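Ludivine Coste came to our call on Thursday with two phones on her desk, and both were the same model. She leads the battery team at Diltell, and she wanted to speak about charging before anything else.

"People ask me for a bigger battery," she says. "I prefer to give them one that is still good after 4 years."

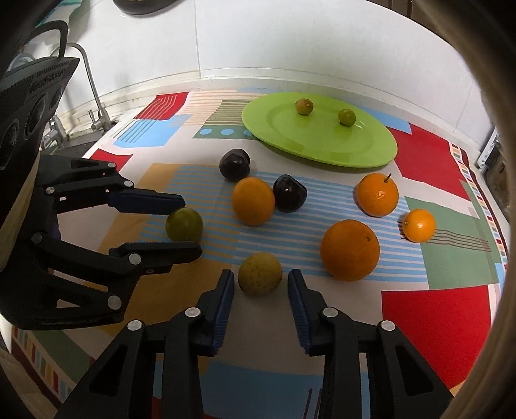
Will the next Diltell phone charge faster than the present one?

"It will keep the same speed, 30 watts. We tested more, but the phone became too warm in the hand."

The new cell has been through 2000 charge cycles in the lab -- a test that took her team the whole winter. Her colleague Urmas Stankevičius wrote the software that slows the charging at night.
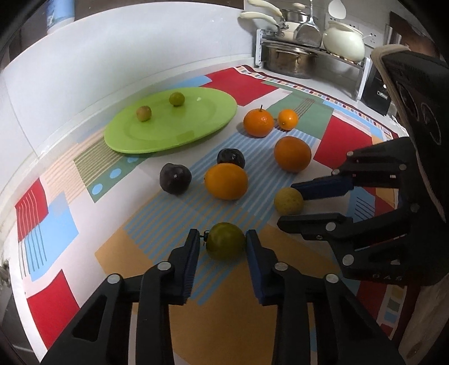 Fruit and a green plate on a patterned tablecloth.

Coste does not want to tell the price yet. The phone goes on sale in May, and she says that the battery can be changed in any Diltell shop.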